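Foro Gometari > Rastrillo solidario de diciembre

jimemance_18
a ver, que se nos echa encima. objetivo 2000 euros para la residencia, el año pasado nos quedamos a 69 de llegar. ¿rifa o puestos? yo digo rifa

tramontana
rifa otra vez no porfa. la gente ya pasa. Puestos de segunda mano y bizcochos, de toda la vida

jimemance_18
los puestos dejaron poquisimo, mira las cuentas. Y hay que montar y desmontar 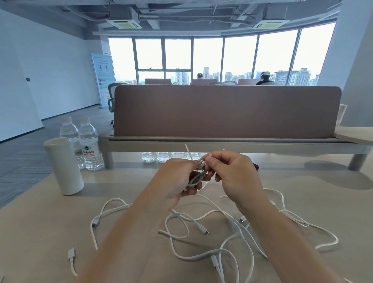 pilarica2
Lo de Jadeck sigue en pie?? dijeron que ponian 2 euros por cada uno que sacaramos y no he visto nada por escrito. Por cierto yo pongo puesto, cables de cargar blancos tengo para aburrir, los voy enrollando en montoncitos y a euro cada uno. Si no hay puestos me decís y no sigo

tramontana
lo ves, ya hay uno. cables siempre se venden

marejada
no estoy de acuerdo, nadie compra cables sin provar. Lo de Jadeck confirmado de palabra solo, ojo

jimemance_18
vale, puestos Y rifa pequeña. 18 mesas maximo, apuntarse aqui. escribo yo a Jadeck

pilarica2
apuntame, cerca de un enchufe y que prueben

Contacto | © Gometari | Volver arriba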